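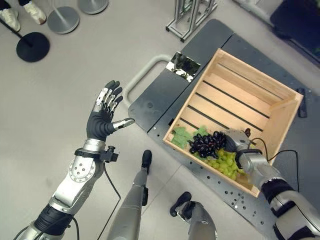 I went to Porkau in May expecting to write about grapes, and I came home with a head full of rules (sorry, grapes!). The crew there work to the Pleller code, a 39-page house standard for humanoids handling produce near visitors, and I read the whole thing on the train with a very average coffee.

My favourite bits are the plain ones. Visitors stay behind the stanchions while the arms are powered, full stop, and any cable off a wrist gets checked before every run so it can't snag on a crate or a cart. Gintarė Vaher told me she'd binned 12 clauses from the first draft because you needed a lawyer to get through them. Good on her, I reckon!
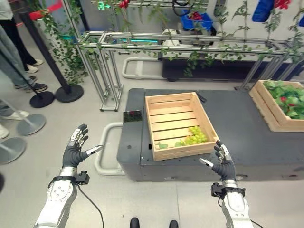

Soft fruit and hard fingers

Grip is where the arguments start. The code wants gloves on both hands, a slow approach, and a fresh sign-off whenever the fruit changes, so going from grapes to tomatoes means doing the paperwork again. I thought that was a bit much. Then I tried picking up a ripe tomato at home while wearing ski gloves, and I've gone a bit quiet on the subject.

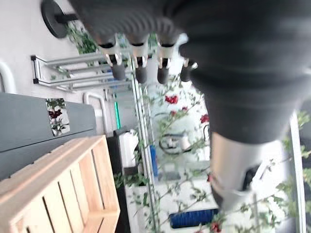 Raimonds Paju would go further and have the glove fabric inspected at every shift change, with the result written on paper and signed, because a worn fingertip is easy to miss when you're busy.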